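Ovdale Furniture Support
Ticket: Wuson cubby unit, gray. Middle shelf sagging, back panel loose
Status: Closed
Opened by: Isla Prendergast
Assigned to: Josphat Sang

Isla Prendergast, Wednesday, 9:40 am

I bought the Wuson unit in gray for our front room. It has the three compartments along the top, one wide opening underneath on the left, and the two smaller ones stacked on the right. It went together fine in April. Now the shelf over the wide opening dips in the middle, and the back panel behind it rattles if you push on it. I keep a vase of flowers in there and I would like to know if it is safe to leave it before something comes down on it.

I have not moved the unit. It stands on a tabletop. I have the instruction sheet but the bag with the spare hardware is gone.

Josphat Sang, 10:25 am

Thank you for the details. Please take the vase out for now and put nothing heavy on the shelf above it. Then check the following and write back.

Is the unit fixed to the wall with the strap?
Does the shelf dip when there is nothing on it?
Are the cam locks under the shelf turned all the way? The arrow on each one should point away from the edge of the board.
Is the back panel sitting in its groove, or has it come forward of it?

Isla Prendergast, 12:10 pm

Strap is on. It still dips with nothing on it, less than before. I had a row of cookbooks there until last week so that may have done it. The cam locks I can reach are turned. One on the left just spins and never catches. The back panel is out of the groove at the bottom left corner. I pushed it in and it came back out.

I also see a color difference. The inside of the compartments at the upper right looks reddish brown in places and the rest is gray. Is that a fault or the way it is made?

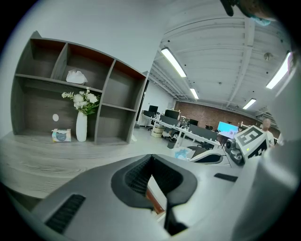
The flowers are the tall kind, so I can't just put them on top of the unit without them getting in the way of the light switch. If the lower shelf is all right to use I would like to put them back there once this is sorted out.

Josphat Sang, 2:15 pm

The lower shelf rests on the base rail and is fine for a vase. The shelf above it is the one that needs work.

A cam lock that spins and never catches usually means the bolt it grips has backed out of the side panel. That also explains the back panel. When the bolt is loose, the side moves outward a little and the groove opens up. I would fix the bolt first and leave the back panel until after.

I have passed the color question to Tatu Makokha in finishes.

Steps for the bolt:

Empty the whole unit, top row included.
Unhook the wall strap and pull the unit out far enough to get behind it. Have a second person hold it.
Turn the spinning cam lock back to its start position and lift it out with a flat screwdriver.
Slide the side panel out just enough to see the bolt. Turn the bolt clockwise by hand until the collar sits flat against the board. Do not use a power driver.
Close the joint, put the cam lock back and turn it until it stops.
Press the back panel into the groove, starting at the bottom corner.
Push the unit back and hook up the strap again.

If the bolt will not hold in the board, stop there and tell me. We have a sleeve for that.

Tatu Makokha, 3:05 pm

On the color: I can't tell from a message if what you have is a finish fault. Wipe the area with a damp cloth and look at it again in daylight with the lamps off. If the brown comes off on the cloth, or if you can feel an edge with your fingernail, write back and I will open a separate ticket. Otherwise it does not affect the strength of the unit.

Isla Prendergast, 7:30 pm

My neighbor Kheri Okoth came over and held the unit. The bolt was out by a good bit. I turned it in and it got tight, then went loose again on the last turn. The hole looks chewed up. Stopped there as you said. Nothing on the cloth when I wiped, and no edge that I can feel.

Josphat Sang, next day, 8:50 am

That is the sleeve, then. I am sending a repair kit with 4 sleeves, 2 new bolts and 2 cam locks. You will only need one of each, the others are spares. The sleeve goes into the hole with wood glue and has to sit overnight before you put the bolt in.

Please don't load the unit until it is done.

Bakari Mutiso, parts desk, 11:20 am

Kit packed and sent, no charge.

Isla Prendergast, five days later, 6:15 pm

Kit came yesterday. Glued the sleeve last night and put the bolt in this evening. It caught and stayed tight. Back panel is in the groove and does not rattle. The shelf still has a slight bow, but less than it had. Can I turn it over?

Josphat Sang, next day, 9:05 am

Yes. Both faces are finished and the holes are the same on each side. Keep the cookbooks on the bottom from now on. I will close this, reply here if the bolt works loose again.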